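HFS 221 Food Preparation Basics
Course Notes, Unit 4: Stocks, Broths and Simple Soups

Read before lab. Bring a printed copy or have it open on your tablet. The Levow reader, chapter 6, covers the same ground in more detail, but the tables in it use metric weights only.

4.1 Terms

A stock is made mainly from bones, with vegetables and herbs added for flavor. A broth is made mainly from meat or vegetables and is usually seasoned, so it can be eaten as it is. In stores the two words are used loosely, and a carton labeled "stock" may be salted as heavily as one labeled "broth." Read the nutrition panel before you use either one in a recipe that will be reduced.

A fumet is a fish stock with wine or another acid in it. Court bouillon is a short-cooked poaching liquid. You will be asked to define all four on the quiz.

4.2 Ratio and yield

The kitchen ratio used in this course is two parts water to one part bones by weight. Vegetables come to one fifth of the weight of the bones. For the lab batch, start with 3,000 ml of cold water and 1,500 g of chicken backs and necks. That calls for 300 g of vegetables, divided as half onion, one quarter carrot and one quarter celery.

Last term the Grevmont section strained 2,380 ml from a 3,000 ml start. The missing 620 ml went partly to steam and partly to what stayed in the solids. If your yield is much lower than that, the pot was boiling when it should have been simmering. Record your own yield on the lab sheet. You will need it for the cost problem in Unit 5.

4.3 Why cold water

Some of the proteins in bones and meat dissolve in cold water. As the water warms slowly, these proteins set, gather the loose particles and rise as gray foam, where they can be skimmed. When bones go into boiling water the proteins set at once in very small pieces and the liquid turns cloudy. A cloudy stock is safe to eat and tastes much the same, but it is marked down in lab if the recipe calls for a clear one.

Skim often in the first half hour. After that, leave the pot alone. Stirring breaks up the solids and undoes the skimming.

4.4 Times

Chicken: 3 to 4 hours
Beef or veal: 6 to 8 hours
Fish: 30 to 40 minutes
Vegetable: 45 minutes to 1 hour

Fish bones are thin and give up what they have quickly. Past 40 minutes the stock picks up a bitter, chalky taste. Vegetable stock also goes flat if it cooks too long — the fresh flavors leave with the steam. Beef and veal bones are large and dense and contain a lot of connective tissue, which takes hours to break down into gelatin. A well-made veal stock sets firm in the refrigerator.

4.5 The onion family

Nearly every stock starts with something from this group. The members are close relatives but they do not behave the same way in the pot.

Yellow onions are the standard choice. They are cheap, sweet when cooked, and the dry skins add color. Leave the skins on for a brown stock and take them off for a white one. Red onions can turn a pale stock grayish and are better kept for salads.

Leeks are milder and give body. Split them lengthwise and rinse between the layers, where soil collects. The dark tops are too tough for most dishes but are fine in a stock that will be strained.

Green onions, also sold as scallions, have a thin white base and hollow green leaves. The base is sharper and can stand some cooking. The leaves need very little, and are usually cut and added at the end. Whole green onions are often simmered with ginger in light Chinese-style broths and lifted out before serving. Trim the roots first and peel away any slimy outer layer.
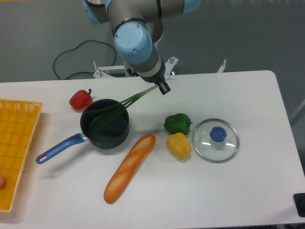
Fig. 4.1. Green onion with its leaves over a saucepan.

Garlic and shallots are used in smaller amounts. Crush garlic lightly for stock. Chopped garlic gives a stronger taste and is hard to skim around.

4.6 Salt

Do not salt stock. It will be reduced later, and the salt stays behind while the water leaves. A liquid that tastes right at one liter will taste twice as salty at half a liter. Broth that will be served as is can be salted in the last ten minutes.

4.7 Cooling and storage

This section is on the safety exam as well as the unit quiz.

Hot stock must drop from 135°F to 70°F within two hours, and from 70°F to 41°F or below within the next four. A deep pot left on the counter will not meet this. Strain into shallow metal pans or set the pot in a sink of ice water and stir every few minutes. Plastic tubs hold heat and should be filled only after the stock has cooled.

Label each container with contents and date. Keep refrigerated stock for three days, then boil it or throw it out. Frozen stock keeps its quality for four to six months. Leave an inch of space at the top of the container, as the liquid expands when it freezes. Do not lift the layer of fat from a chilled stock until you are ready to use it.

4.8 From stock to soup

The lab soup is a clear chicken and noodle soup for four. Each group needs:

1 liter chicken stock from the class batch
150 g cooked chicken, shredded
100 g dried egg noodles
1 carrot, thinly sliced
2 green onions, sliced
Salt and white pepper

Bring the stock to a simmer and cook the carrot for five minutes. Boil the noodles separately and drain them, or the starch will cloud the soup. Add the chicken and heat through to 165°F. Season, divide the noodles among the bowls, ladle the soup over them and scatter the green onions on top.

4.9 Before next class

Finish the yield calculation. Read the Huang handout on thickeners, both pages. Students in the Bosthorpe section hand in lab sheets at the front desk by 4 p.m.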